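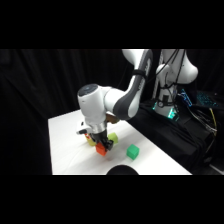

According to Heino Org, a policy that learns only from clean demonstrations will never learn how to recover from a poor grasp, and the manipulation group has spent much of the past year testing that claim. Its findings were presented at the Fillari Institute's internal review in September.

The method, called Triltar, trains a robot arm to pick up small colored cubes from a tabletop. Operators supply ordinary demonstrations together with short corrections, in which they take control after the arm has begun to drift and guide it back to the cube. The corrections are given greater weight during training.

The group collected 465 demonstrations, of which 15 percent included a correction. In trials with cube positions absent from the training data, the policy completed more than four in five picks. A baseline trained on the same number of uncorrected demonstrations completed fewer than half. Most remaining failures occurred when two cubes stood close together and the fingers had little room to close.

Yhon Lozano will lead the next phase, which extends the method to stacking and will compare seven weighting schemes. The training code will be released through the Byun repository once the internal review is complete. Requests for early access may be sent to the group's office.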